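Stundico Training Centre — Visitor Demonstration Safety Checklist
Area: Two-arm demonstration enclosure, Orngate Building
Occasion: August open day, afternoon sessions
Inspected by: Fatemeh Naseri
Countersigned by: Keyvan Ebrahimi
Session lead: Hipólito Carrasco

Each item is marked Satisfactory, Action Required or Not Applicable. Comments are to be entered for every item marked Action Required and may be entered for others where useful to the session lead.

Section A. Before visitors are admitted

A1. Emergency stop tested from the operator's seat and from the visitor side.
Satisfactory. Both buttons were tested twice. The visitor-side button should be pointed out in the welcome talk.

A2. Floor line marked and unbroken.
Action Required. The tape had lifted near the doorway. Replaced by M. Nouri before the first session.

A3. Walkway clear to a width of 1360 mm.
Satisfactory. The literature stand from Jafarzadeh was moved back against the wall to achieve this.

A4. Visitor numbers within the room limit of 61.
Satisfactory. A total of 85 places had been booked for the afternoon. Reception has been asked to divide them between two sessions and to keep the second group in the foyer until the first has left.

A5. Fire exit signs lit and exit doors opening freely.
Satisfactory.

Section B. Robot arms and enclosure

B1. Arms secure on the rail, with no play at the base.
Satisfactory.

B2. Tubing and cables on the arms clipped and clear of the joints.
Satisfactory. To be looked at again between sessions.

B3. Gripper fingers fit for use.
Satisfactory, with comment. The finger surfaces show scuffing. This does not affect the demonstration, but a spare set should be ordered from Grindis before the next visit.

B4. Speed limit for visitor sessions set and locked.
Satisfactory. The key is held by the session lead.

B5. Rail and toothed rack free of loose material.
Action Required. A small whitish scrap was noted near the middle of the rail. To be removed with the arms powered down.

Section C. Items handled in the demonstration

C1. Network and power leads for the cable-handling task free of damage.
Satisfactory. Leads must not be joined to the mains while the arms are moving.

C2. Soft items kept clear of the rail and rack.
Action Required. The pillow lies close to the left arm. The operator is to confirm that it cannot be drawn towards the rack — if in doubt, it should be moved further back.

C3. No visitor to place or remove items by hand.
Satisfactory. M. Esfahani will stand at the floor line throughout and will answer requests of this kind.

Section D. Record of the work at hand

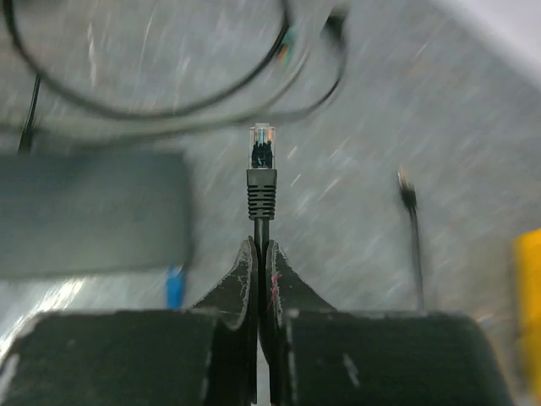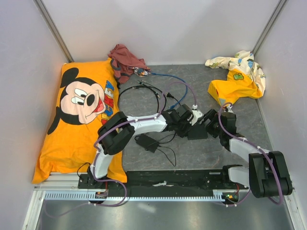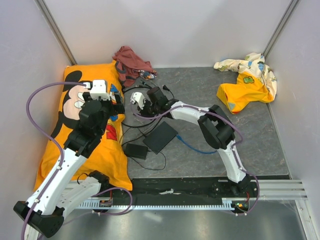 May visitors operate the arms themselves during the open day?

Only members of staff on the session lead's list may operate the arms. Visitors who wish to try the controls may put their names down at reception for a supervised session, for which groups are limited to 5 people and a short safety talk is required beforehand.

Section E. Release

Items A2, B5 and C2 to be rechecked and initialled by the session lead before the doors open. The completed checklist is to be kept in the Orngate site folder, with a copy sent to K. Ebrahimi.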